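Ondeck Household Linen Records: Data Card

Version 4

Summary

Ondeck is a table of wash and wear records for household textiles: sheets, towels, duvet covers, pillowcases and everyday garments. Each row is one item over its service life, from first wash to the point where the owner stopped using it. The release holds 400 rows and is meant for work on shrinkage, color loss and seam failure under home laundering conditions.

Records come from two intake sites, Tillton and Jalto. Both used the same paper form, later typed in by hand. The Tillton forms have a field for detergent type that the Jalto forms lack, and that column is empty for all Jalto rows.

Contents

items.csv — one row per item
washes.csv — one row per wash, joined on item_id
fibers.csv — lookup table for fiber codes
notes.txt — free text from the forms, lightly cleaned

Main columns in items.csv

item_id: integer, unique, not consecutive. Gaps are withdrawn items and are never reused.
category: sheet, towel, cover, pillowcase, garment, other.
fiber_code: joins to fibers.csv. Blends are listed by the larger share first.
width_0, length_0: size in centimeters before the first wash, laid flat on a hard surface.
width_n, length_n: size at the last measurement.
shade_0, shade_n: position on the printed shade strip supplied with the form.
end_reason: hole, seam, fading, stain, lost, other, still in use.

Measurement

Flat size is taken after line drying and a rest period of 4 hours indoors. Owners were told to smooth the item by hand and not to iron it. Garments are measured across the chest or hip with all closures fastened. Fitted sheets are measured corner seam to corner seam, which gives a smaller figure than the label; do not compare label size with width_0 for this category.

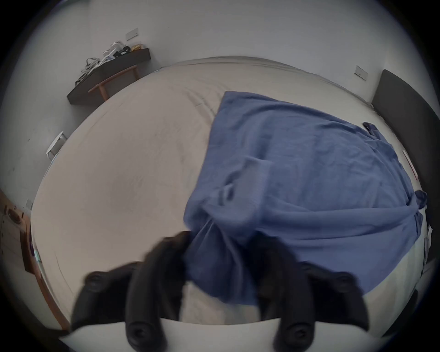 Shade readings are the weakest part of the table. The strip was printed in two batches and the second is slightly warmer. The strip_batch column records which one was used. Dark blues and grays are the most affected, and a change of one step in those rows should be treated as no change.

Missing values

Empty cells mean the field was left blank on the form. The value -1 in wash_temp means the owner wrote something that could not be read. In 106 rows the last measurement is missing because the item was lost or discarded before it could be taken. Those rows are kept for use in end_reason counts and should be dropped for shrinkage.

Changes since the previous version

Fiber codes for viscose and modal are now separate.
Character encoding is UTF-8 in all files. Earlier copies broke the brand name Ďurica in notes.txt and in the brand column.
The wash_index column now starts at 1 — scripts written for older versions will be off by one.
Duplicate Jalto rows caused by double entry have been merged.

Known limits

Owners chose which items to enroll, and cotton is overrepresented. Water hardness was not recorded at either site. Tumble drying is a yes/no field with no heat setting. Spin speed is present only where the machine displayed it.

Use

The table may be copied and modified with attribution to Ondeck. Please give the version number when reporting results. Corrections should quote the item_id and the column name.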